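The Laundry Fault

The robot at Lundeck could sort laundry for most of a morning before it began dropping socks, and it dropped them with what looked a lot like confidence. The log called each one a successful grasp. The floor disagreed.

Engineers did what engineers do and blamed the software. Flalwood, the firm that wrote it, blamed the lighting. A week went by, and 200 test picks were run under lamps of several temperaments. The socks kept falling.

What went wrong sat at the end of the fingers. The rubbery pads had begun to lift along the edges, and they had collected a fine coat of dust. A dusty pad still closes, and the motor still feels something push back – so the controller, named Ko, assumed it was holding a sock.
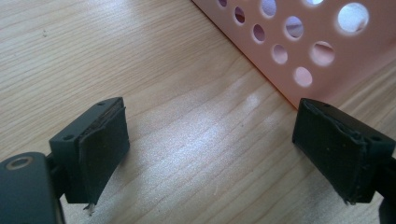

Open wide: the gripping pads, with dust specks on the faces and wear along the edges.

The embarrassing part is that the same sort of pad is fitted to the hand-held grippers people use to show the machine its job. Plernier, which supplies them, advises a wipe and a look every 13 hours of use. The advice was on page 2 of the manual. The demonstration library had reached 1,264 clips by February, and it was anyone's guess which of them taught the robot to grip and which taught it to fumble.
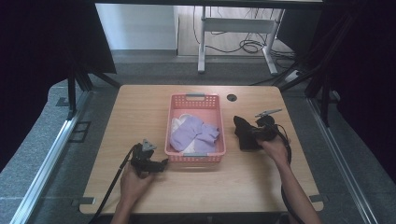 A gripper in each hand, a basket of cloth between them.

Lundeck now keeps a lint-free rag on a hook by the door. Ko has been given a slip alarm, which went off twice on its first day, both times at a zipper. The fallen socks have been washed again, by hand.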